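2022-01-23
Notebook, store collection, housewares aisle set

Setup carried over from the previous entry. Head camera, no wrist cameras this round, no gloves. Firmware on the Paju recorder unchanged. Clock sync against the phone done once at the start and once at the end; drift was under one video sample both times, so no correction applied.

Task family for this set: "pick up basin, inspect, put back." Text prompts are written after the fact by the annotator, from the video alone. The collector gets only a card with the object class and a rough goal. We tried scripted prompts in July and the motions came out stiff, all starting from the same arm pose and all about the same length. Not repeating that.

Target for the set was 70 usable episodes. Recorded 139 clips in total, including restarts. Cuiping's first pass keeps 70 plus a handful she marked "maybe." Rejection reasons, most common first:

- hands leave the view before the object is back down
- head turns away during the grasp (looking for the next item)
- another shopper walks through, face visible
- false start, clip under the minimum length

The first two are the same problem. When a person puts a thing down on the floor they look at the spot until they are sure of it, then look away before the fingers open. The release is therefore missing in a lot of clips, and release is the label we are shortest on. Changed the instruction on the card to "look at your hands until they are empty." Clips after the change are slower but the release is there. Left both versions in the set, with a flag in the metadata (card_rev a / b).

Camera pitch: tilted down one more notch than in the office sessions. At the old setting, a wide object held at waist height lost its near rim. With the new setting the rim, both hands and the feet are all in view, and there is still enough of the shelves ahead to get context. The cost is that anything above shoulder height is gone. Fine for basins and stools, not fine for the broom rack. If we do brooms we need a second pitch setting, and that should be logged per clip and not per session.

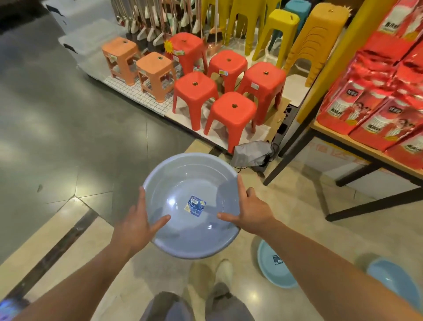
Two-hand hold on the round basin, stool display ahead. New pitch setting.

Notes on the hold. The pose tracker (Undetti build, default weights) expects four fingers and a thumb per hand and degrades when fingers go over a rim. With the fingers hooked, it tends to place the hidden fingertips on the near side of the wall, which puts them through the plastic. Error is larger for the hand with the thumb inside the bowl. Silvia suggests masking the joints behind the rim and training on the wrist and the visible joints only. I would like to keep the full hand and lower the weight on the uncertain joints. We agreed to run both on the same split before arguing further.

Gloss is the other issue. The inside of the bowl returns the ceiling lights as a bright curved band, and the band slides when the basin is tilted. The segmenter treats the band as a boundary in some clips and splits the object in two. The polished dark tile does the same thing on a smaller scale. Tried:

1. Lower exposure. Band shrinks, but the dark part of the floor goes to black and we lose the shoes.
2. Polarizing filter. Works at one head angle, useless once the head moves.
3. Temporal smoothing of the mask. Best so far. Splits drop a lot, but the mask lags on fast moves.

Going with 3 and accepting the lag. Window length is 8. Tried longer, the hands started to smear into the object.

The product sticker in the bottom of the bowl is more helpful than expected. It is small and dark on a pale surface, and it gives rotation, which a plain round basin does not. Without a mark of this sort the annotators cannot tell a turn in the hands from no turn at all. Need to be careful here: if the model learns to read rotation off the sticker it will fail on a bare basin at home. Proposal is to paint out the sticker in half the training clips and keep it in the evaluation labels only. Not done yet.

Same-class distractors. With other light-blue basins on the floor next to the collector, the tracker swapped identity several times when the held one was lowered beside its neighbors. The Ziltico export does not store an identity after a swap, it just starts a new track. Cuiping is joining these by hand, which takes longer than the actual labeling. Asked for a "merge" key in the tool. Until then, write the clip number and the time of the swap in the comment field, in that order, nothing else in the field. The parser chokes on commas.

Privacy pass: packaging with a printed face set off the face blur on the product. Leave the blur on. We do not need the packaging and I do not want anybody hand-clearing boxes in this set.

Storage. Raw set copied to Lorkska under housewares/basin, 3432 files counting thumbnails and sidecars. Checksums verified on the second try; the first run stopped on a full temp directory. Card wiped after verification.

Open:

- Silvia: masked vs. down-weighted joints, same split, report per-joint error and not the mean
- Cuiping: finish track merging, then resolve the "maybe" clips with card_rev b first
- me: sticker paint-out script, second pitch preset, add pitch to sidecar
- stools next. One-hand grasp through the slot for the tall ones, two-hand on the seat for the low ones. Record stacked and single separately, unstacking is a different motion and should get its own card.

Battery note: the second pack sagged early. Label it and keep it for bench use.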